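Chapter 6
Underbody Protection and Ground Clearance

6.1 Scope of the chapter

A vehicle driven off the pavement will touch the ground with parts other than its tires. The designer cannot prevent every contact, so the work consists of deciding which parts may touch, how hard, and what carries the load into the frame. This chapter covers transfer case guards, fuel tank guards and rocker rails. Suspension travel was treated in Chapter 5 and is assumed here.

Three angles describe the clearance of a vehicle: approach, breakover and departure. Breakover governs the middle of the chassis and depends on wheelbase and belly height. A longer wheelbase with the same belly height gives a smaller breakover angle – a point often missed when a two-door layout is stretched to four doors.
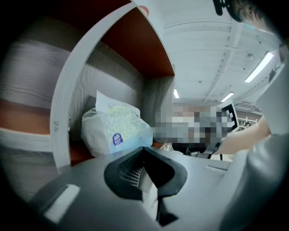 Page last changed: February, K. Varghese

6.2 Load cases

Two load cases are used throughout. In the first, the vehicle comes down on a single point and the guard carries a vertical force. In the second, the vehicle slides forward over an obstacle and the guard carries a vertical force and a drag force together. The second case usually sets the size of the front fasteners, and the first usually sets the plate thickness.

The worked problems use the Kartha test chassis. Its guard is supported at four points, and the static load on the most heavily loaded support is 1,214 pounds. With the rear crossmember moved back one hole, the same support carries 927 pounds. The student should confirm both values in Problem 6.4 before going on to bolt selection.

6.3 Mounting

A guard should be fastened to the frame or to a crossmember. It should not be fastened to the transfer case housing, which is a casting and will crack before the plate bends. Where a bolt head faces the ground it is recessed or shielded by a welded ring. Slotted holes are permitted at one end only, so that the plate can be aligned during fitting and still resist drag.

Drain and fill plugs must be reachable with the guard in place. An opening for this purpose is placed away from the bend lines, and its edges are rounded. Briggs and Unnithan recommend inspection of all guard fasteners every 1,000 miles of trail use. Their procedure is given in Section 6.7, with a torque table for the sizes used in this chapter.

Trilbridge Technical Texts | Contact the editors | Copyright Trilbridge, all rights reserved | Back to top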